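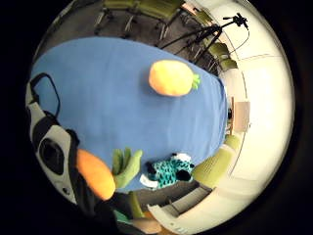

The plush carrot and the pineapple

Getting a musty smell out of soft toys that have been in the shed
Asked by Anqi Dong in Home and Laundry
December 2024
Viewed 1164 times
3 answers

We moved to Cemusgate last winter and a lot of our boxes went straight into the garden shed and stayed there. One of them was a plastic tub of soft toys. It has the usual bears and rabbits plus a set of play food my daughter used to love, the carrot and pineapple and so on. I opened it last week and the whole lot smells musty, like an old tent. The lid had a crack in one corner so I suppose damp got in that way.

Most of the toys look fine. A couple of the older bears have small grey specks on the feet which could be mould or could be ordinary dirt, I can't tell. One rabbit has a music box inside. Another bear is quite old, it was my mother's, and the filling crunches a bit when you squeeze it.

What I have tried so far: I left everything on the clothes horse in the spare room for a few days with the window open. The smell went down but came back once I put them in a bag. I also sprinkled bicarb on one bear, left it overnight and vacuumed it off. Not much change.

I have a front loader with a delicates cycle and no dryer. We have a clothes line that gets sun from late morning. I would like to give them to my sister's baby in January so I want them properly clean, with no perfume smell left in them if possible. Can I put the lot through the machine? And what do I do about the ones I can't?

Tags: soft toys, mould, washing, storage, smells

Comment from Rainer Weidemann: Do any of them still have the sewn-in tag? That would settle it for most of them.

Comment from Anqi Dong: Some do. The play food says surface wash only, the newer bears say machine wash cold. The rest have had the tags cut off or they have faded to nothing.

Answer from Rimantas Hunt
19 votes, marked as accepted

I wash toys for a playgroup and have had to deal with a shed tub or two. The smell is in the filling more than the fur, so bicarb on the outside won't do a lot. You need to get water and detergent right through them and then get them dry all the way to the middle. The drying matters more than the washing. If the middle stays damp for two days you will be back where you started.

Sort them first. Make a pile for machine washing, a pile for hand washing and a pile for neither.

Machine: anything with a tag that says so, and most polyester toys from the last twenty years or so that have embroidered eyes and no hard parts. Squeeze each one all over. If you feel a box, a squeaker, a rattle or beans, it comes out of this pile.

Hand wash: toys with glued-on bits, felt pieces, thin seams or stuffing that already feels lumpy. I would put your play food here if you decide to ignore the tag. Surface wash only often means the maker doesn't want to promise the shape will hold. I have fully washed toys with that tag and most were all right, but a few had a layer of foam or card inside and went out of shape for good. Bend one gently. If it creases and stays creased, leave it as surface wash.

Neither: the music box rabbit and your mother's bear. More on those further down.

For the machine pile, do this:

Brush the fur outside with a dry clothes brush. If the grey specks smear or puff when you brush, treat them as mould, and wear a mask and gloves.

Check for open seams and sew them up. A small hole becomes a large one in the drum, and stuffing in the filter is a miserable job.

Put each toy in a zip-up laundry bag or an old pillowcase tied at the top. Add a towel or two so they don't bang about.

Use a gentle cycle at 30 degrees with half the normal amount of liquid detergent. No fabric softener. It coats the fibres and holds smells in, and you said you don't want perfume anyway.

Put a cup of plain white vinegar in the softener drawer. It rinses out and the vinegar smell goes as they dry.

Run an extra rinse and then a slow spin. Our machine has a setting for it but check yours. A full-speed spin can push the stuffing down to one end.

Don't use bleach, and don't mix anything with bleach if you have already put some on.

For the hand wash pile, fill the laundry tub with lukewarm water and a little wool wash. I use Dollow but any mild one will do. Push the toy under and squeeze it like a sponge until the water goes cloudy, then change the water. Keep going until it stays clear. Don't wring it. Roll it up in a dry towel and lean on it, then do it again with a second towel.

Drying: shake them, pull the stuffing back into place with your fingers while they are still wet, then lay them on a mesh rack or sit them on the line in the sun. Hanging by the ears stretches the ears. Turn them every couple of hours and bring them in before the evening damp. If you have a fan, point it at them overnight indoors. A medium bear takes two warm days in our yard. Thick ones can take longer. Strong colours will fade if you leave them in full sun for days, so put those in the shade with moving air.

To check if one is dry, hold it firmly against your cheek or the inside of your wrist for a bit. If it feels cooler than the room there is still water in it.

For the music box rabbit, you can unpick the back seam, lift the box out, wash the skin and stuffing by hand, and sew it up again once it is dry. I'd do this if it smells a lot. If it only smells a little, wipe the fur with a cloth wrung out in soapy water, then a cloth with clean water, and dry it in front of a fan.

The old bear I wouldn't wet at all. Crunchy filling in a bear that age is often wood wool (fine wood shavings) and it swells and goes brown when it gets wet. Put him in a pillowcase and leave him outside in the shade on dry breezy days, in at night. Then put him in a lidded box with an open bowl of fresh bicarb or activated charcoal next to him and leave it a few weeks. He may always smell faintly old. I would keep him on a shelf and not hand him to a baby.

Comment from Anqi Dong: Thank you, very clear. The specks did smear on one bear so I have washed that one on its own. Is it safe for a baby if it comes up clean?

Comment from Rimantas Hunt: If the marks are gone and there's no smell after it has been bagged for a week, I would be happy with it for an older child. For a baby who chews everything I'd buy a new one. Also tug hard on any plastic eyes before January and take them off if there is any movement.

Comment from Rainer Weidemann: Agree about no softener. It ruined the pile on a blanket of ours as well.

Answer from Jiahui Wei
6 votes

Put them in the freezer. Wrap in a plastic bag, press the air out, leave for two days. It works for dust mites and I do my son's bear this way every few months as he has allergies.

Comment from Rimantas Hunt: Good for mites. It doesn't kill mould though, it just goes dormant and starts again once it's warm and damp. And the dead mites are still in there, so it wants a wash afterwards.

Comment from Jiahui Wei: OK I didn't know that about the mould. We do wash his after. For the smell you could also try cat litter, the clay kind with no scent. Put it in the bottom of a tub with an old sheet over it, toys on top, lid on for a week. We got the smell out of a suitcase with it.

Answer from Mingxuan Kong
2 votes

I had the same trouble and took ours to the laundromat to use the big dryer, on low, with some clean tennis balls thrown in. Came out fluffy and smelled of nothing. Maybe 40 minutes, then I sat them in the sun. Don't use high heat, I melted the fur on a toy dog's nose and it went like a scrubbing brush.

For storing them next time, don't use the shed. If you have no choice, get a tub with a rubber seal and put them in bone dry with a few of those moisture packets. The hanging ones for wardrobes fill up with liquid and can leak so don't put those in on top of toys. I lost a good coat to one. We keep ours on top of the wardrobe now in a cotton bag and have had no problem.

Also the lid. Tape won't fix a cracked lid, it peels off in the heat.

Comment from Anqi Dong: New tub bought. The machine pile is done and no smell after five days in a bag. Play food I only wiped over with wool wash and water, and it's airing in the spare room. Still deciding about the rabbit, I am not much good at sewing.

Comment from Rimantas Hunt: Ladder stitch. It's easy, and the fur hides it. Match the thread to the backing cloth if you can't match the fur.

Related questions
How to clean felt that has gone bobbly
White vinegar in a front loader, safe for the seals?
Shed smells damp even when the floor is dry
Can you replace the stuffing in an old bear?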